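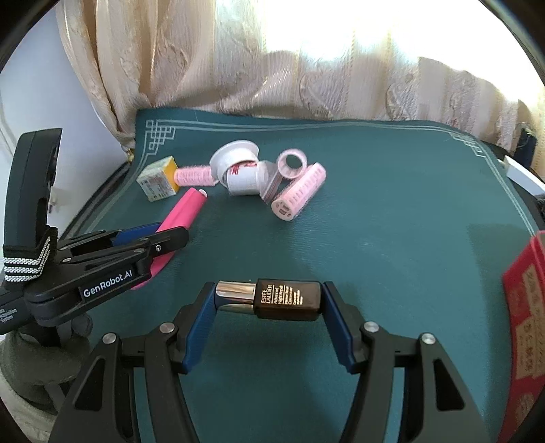

Dogs wanted (and their people!) for our autumn coat fitting panel

Hello! I run Ludden, a very small company making raincoats and fleeces for dogs, and I'm looking for 20 dogs to try on our next range before it goes on sale in November. If yours will stand still for a biscuit, please read on.

I started making coats when my own whippet outgrew hers in the chest but not in the back, and everything in the shops either flapped or pinched. Since then I've learned that dogs come in the most ridiculous variety of shapes, and that a tape measure only gets you so far. The last coat we made looked lovely on the stand, and then I put it on a friend's dachshund and he walked straight out of the back of it. So I need real dogs, on real walks, in proper rotten weather.

What we're testing

There are two coats this time. The Caltance is a waterproof with a high collar and a belly strap that does up on the side, and the Gotow is a pull-on fleece for underneath it, or for the house if you've got a shivery one. Each dog gets one of each to keep, whatever you end up thinking of them. Colours are moss, rust and a sort of stormy blue. You can tell me your favourite and I'll do my best, but size comes first!

Who I'd love to hear from

Any breed or mix, aged nine months or over so they've mostly finished growing. I've already got plenty of spaniels on my list (sorry, spaniels), so I'm especially keen on:

Deep-chested dogs such as greyhounds, whippets and lurchers
Long, low ones: dachshunds, corgis, bassets
French bulldogs, pugs and anything with a neck wider than its head
Very big dogs, 45kg and up
Three-legged dogs, as I'd like to get the front openings right for them
Older dogs who don't like having their legs lifted

Your dog doesn't need to have worn a coat before. They do need to be happy being handled, and please don't put forward a dog who gets really upset about clothes. It isn't fair on them.

What you'd be doing

The panel runs for 4 weeks. Before we start you'll send me three measurements (neck, chest, and collar to base of tail) and I'll post the coats out. After that it's just normal life: walk the dog in the coat at least three times a week, wash it once, and fill in a short form every Sunday. I want to know about rubbing behind the front legs, straps coming undone, where the mud gets in, and whether it stays put when they roll. Be blunt. "He hates it" is a perfectly good answer, though "he hates it and it rides up at the shoulders" is even better.

I'd also like a few photos of your dog in the coat, one from the side and one from above. Phone pictures are fine. If you're happy for me to use them on the website there's a box to tick, and if you'd prefer not to, just leave it blank.

What you get

Both coats, a £20 voucher when the last form comes in, and first look at the Iwasaki, our towelling robe, when it's ready. Postage is on me both ways if we need to swap a size. You'll need to live in the UK, I'm afraid, as sending parcels abroad has got very expensive.

How to apply

Fill in the panel form on our contact page and put "fitting panel" in the subject box. Tell me your dog's name, age, breed or best guess, rough weight, and anything awkward about their shape. A photo of them standing up is a big help. Two dogs in one house is fine, just send a form for each.

I read all of these myself in the evenings, so give me a week or so to reply. Can't wait to meet them all!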